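Kekow Remembrance Livestream Kit

Product page, updated 12/06/2020

Price and availability on request. Hire or buy.

The Kekow kit is sold to families, churches and funeral homes who want to put a service of songs, a wake or a burial online for people who can't be there. It comes with a camera, a tripod, a small sound mixer, two clip microphones and a padded carry case. The maker calls it "everything you need for a dignified broadcast". We stock it, we have used it, and we would not go that far.

What it does well: speech. The clip microphones pick up a reader or a preacher clearly, even with a fan going in the hall. Setting up took us 8 minutes with the manual open.

What it does less well: singing. A choir of any size overloads the mixer unless the level is turned well down beforehand, and the automatic setting that is meant to handle this doesn't. If your service is mostly music, and for a well-loved entertainer it will be, look at the Ristton mixer instead or bring in someone who does sound for a living.
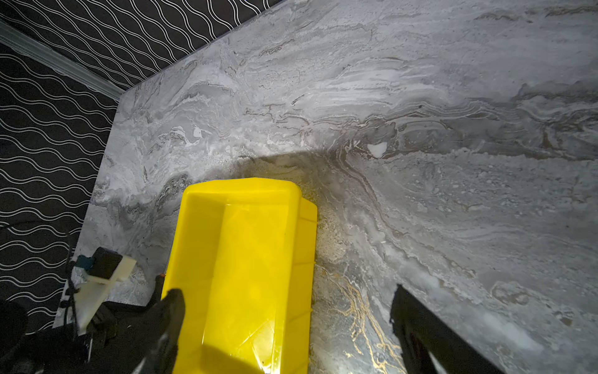
Yellow plastic bin on a marble-patterned top.

Battery life is given as 4 hours. We got less than that outdoors at a graveside in April. Funerals run late, guests arrive late, tributes go on. Buy the spare battery, and be a little cross that it isn't in the case already.

Then there is the "Tribute Wall", an online page where viewers can leave messages. It is free for 66 days, after which the family is asked to pay or lose what people have written. The sales leaflet mentions this in very small type. Copy the messages out early. We have asked Kekow for a plain download button and were told it is being looked at.

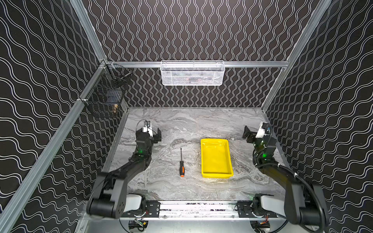

The tripod is steady enough on a church floor and poor on grass. Its feet are short and the rubber caps come off when you pull them out of soft ground. For a cemetery we would take the Essien stand, heavier to carry but wide at the base.

In the case
Camera with one battery and charger
Tripod
Mixer with power lead
Clip microphones, 2
Printed manual

Not in the case
Spare battery
Memory card
Any kind of rain cover

Delivery and returns
Orders go out from our Hasley depot. Unused kits can be returned in the original case. Hire kits must come back with every lead, and we do check. Please get permission from the family and the venue before you stream anything, whatever the leaflet says about "going live in seconds".

Also viewed: Ristton mixer, Essien stand, Kekow spare battery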